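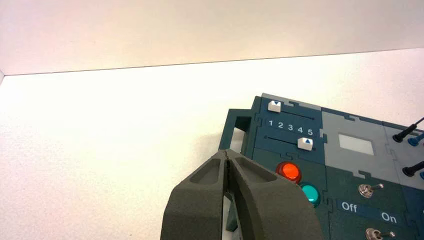
Jigsaw joints between panels: how much clearance, and where to take up the error?

Posted by slotgauge in Joints and Fasteners

I am making a modular base for drawer inserts out of 6 mm MDF from Dellholm. The sections join edge to edge with puzzle-style tabs so the run can be taken apart and rearranged. Total length is nearly 1,000 mm. The tabs are drawn in Hurnura at nominal size on both sides, with the cutter offset left at the default.

Single joints fit with light pressure. When the full run is assembled it bows sideways, and the last section will not seat without a mallet. Swapping the order of the sections changes the direction of the bow. I have checked the drawing and the edges are square there.

What I would like to know is whether the clearance belongs on the tab, on the socket, or split between them. Also whether it makes sense to seal the edges before or after fitting. The shop in Cakness that does the cutting charges per sheet, so I want to change the drawing once.

kerf_and_after
Accepted

Put all of the clearance on the socket and leave the tab at nominal. The fit is the same either way, but you can then replace one section later without having to remember which half of the allowance went where.

The bow is a separate problem. If it changes direction when you reorder the sections, at least one of them has ends that are out of parallel. Check as follows:

Lay each section flat against a straight fence.
Put a square against the straight shoulders of the joint. Ignore the curved part of the tab.
Turn the section over and repeat. An error that flips with the part is in the part. An error that stays put is in your square or fence.

Then look at the neck of the tab. If the neck radius is under 2 mm the cutter may leave a small fillet in the corner of the socket, and the tab rides up on it. The shoulders never close and each joint becomes a hinge. Open the socket corners a little so the shoulders meet first. Length should be set by the shoulders, with the tab doing nothing except holding the sections together. 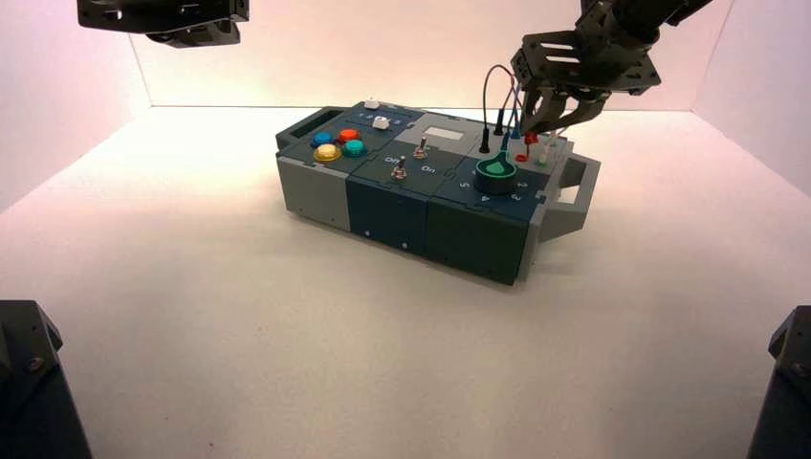

Joined sections, light gray at the left end and slate-teal beyond it.

Seal before the final fit. MDF edges swell with water-based sealer, and the socket gets tighter as the tab gets fatter. Cut a spare pair, seal it, let it dry overnight, and take your clearance from that pair.

oldstock22

Just sand the tabs. I did 2 shelves like this with board from Bermúdez and never touched the drawing. Wax helps too.

planar_b

Sanding works for a pair that stays together. The original post says the sections get rearranged, and hand-sanded tabs will only fit the sockets they were sanded for.

One addition to the accepted reply: ask the shop whether it applies its own cutter offset. If it does and Hurnura does as well, the joint is compensated twice. Send the file with the offset off and have them confirm the cutter diameter in writing.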